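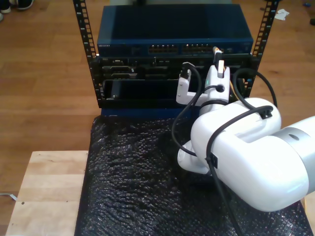 [hodholm-robotics] Re: Urness challenge, where are we with the cable task?

October 26, 2021

Hi everyone,

Sorry for the slow answer, I've been in the lab more than in my inbox. Quoting the question first so that people who joined in August can follow along:

> Hi Rhys, I missed the last two meetings and I'm lost. Is the
> network cable task still our entry for Urness, or did we go back
> to the block sorting? And if it's the cable, are we doing the
> handover between two arms or just one arm doing everything? I can
> help with code in the evenings but I'd like to know which repo
> before I start breaking things. Also is anybody logging the runs
> or is it all in somebody's head?

It's still the cable! Block sorting is parked and I don't think anyone misses it. The job is to pick up a patch cable, turn it so the plug faces the right way, and get it into a port on the switch at the top of the rack. Sounds like nothing, I know. I said the same thing in August.

And yes, two arms. One picks up the cable and presents it, the other one takes it over and goes to the switch. We tried the single-arm version first, and it kept grabbing the plug a few degrees crooked with no good way to fix that except putting it down and trying again, which eats the clock. With two we can regrip in the air.

On logging: all of it goes in the nepia repo now, under runs. So far we have 167 full attempts in there, and 39 of those got the plug seated. Most of the misses are at the port and not at the handover, which surprised me a bit (I'd have bet the other way around). The usual failure is that the plug arrives a hair too high, catches the edge of the port and then rolls in the fingers. After that you can push all you like, it isn't going in.

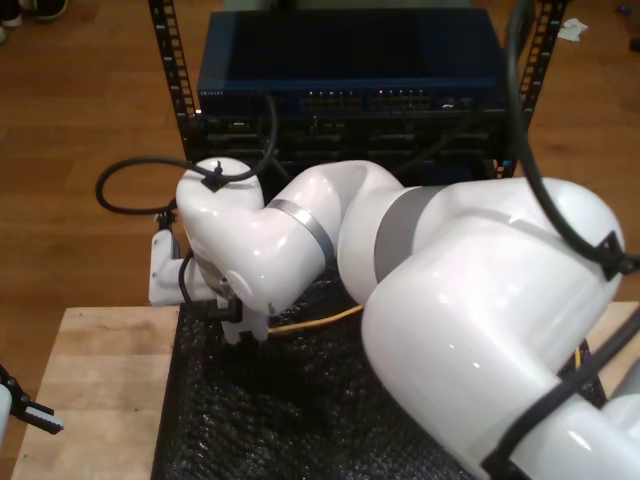

Folded over the mat, with the rack behind.

Things that changed recently, so you don't trip over them:

The arm's starting pose is different. The old one had the elbow out wide and the cables on the arm kept getting dragged around the wrist. Please pull before you run anything, because the old pose file still loads without complaining and you'll wonder why everything is off.

Cable routing on the arm is better but I'm not in love with it. The clips do their job as long as you leave enough slack for a full wrist turn. If you re-route anything, turn the wrist by hand through the whole range BEFORE you power up. Please please please.

The approach to the port is now split in two: a fast move that stops short of the panel, then a slow one. The slow part lives in its own file in the wesosix branch and that's the bit I'd love evening help with. At the moment it goes straight in. I'd like a small wiggle search when it feels resistance, nothing fancy, a little spiral would do.

For the handover we're gripping low, at the boot, so that the plug itself stays free for the other gripper. It's soft, so if you close too hard it squashes and the plug tips. Leave the force value where it is for now!

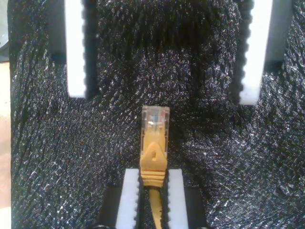
Rhys Tuhiwai
Student lead, Hodholm Robotics Club

OK, a few more bits before I forget. The rules for Urness say a team can have 4 people at the bench, and the rest can be on laptops wherever they like. Tell me if you want a bench spot. I don't mind giving up mine for one of the rounds, my nerves would thank you.

Run number 147 is worth a look if you're going to work on the search code. The force trace has a very clear bump where the plug touches the panel, much cleaner than in the others, so it's a nice one to test against. The notes file next to it is mine and it's messy, ask if you can't read it.

And if you've got spare patch cables at home with the little latch still intact, bring them along. Ours are getting tired.

Reply to the list and not just to me, please, so the answers end up in the archive.

Rhys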